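Spotting the station from a back garden, any tips?

draren80
Aug 16, 2022
I've tried three times to see the space station go over and missed it each time. The app says it was bright. I was facing west with a clear sky. What am I doing wrong?

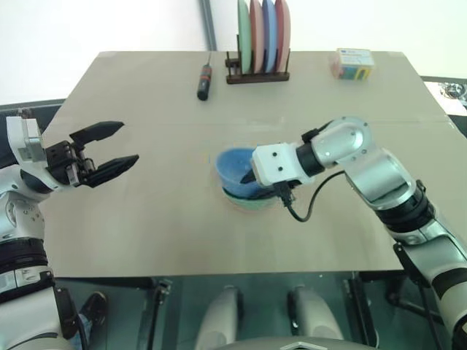 Left gripper, open, over the table.

H. Gebretsadik
Check that the app has your town and not the nearest city. Mine was set 80 miles out and the times were useless. Also give your eyes a while in the dark first.

Pritchard19
Dark eyes make no difference for this one. It's brighter than most stars and I've seen it from under a street lamp. Low passes are the problem. If it only gets to 19 degrees, the houses will block it.

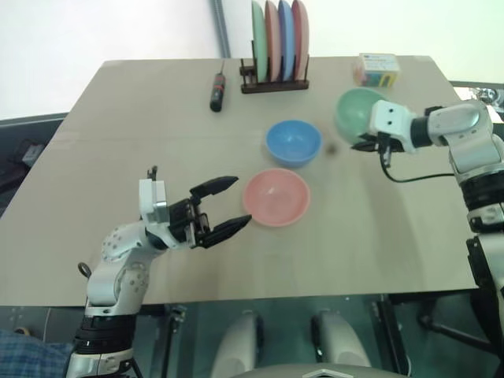

I'd ignore anything under 40 and wait for a high one. You get a good few minutes on those.

H. Gebretsadik
Disagree about the lamp. You might catch a high pass that way but a beginner won't.

Bilal Bitar
Binoculars are no help either, it moves too fast to find in them. Use them once you've got it by eye. I saw it fade out halfway across last December and thought I'd lost it, but it had just gone into the Earth's shadow.

draren80
Thanks. The town was wrong. Fixed now. Will try the next high one.
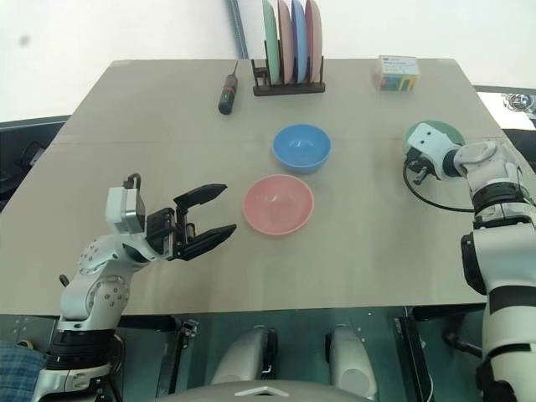 Related thread: Is the Rultero tripod worth it?

Tuler
Mine wobbles in any wind. Fine indoors.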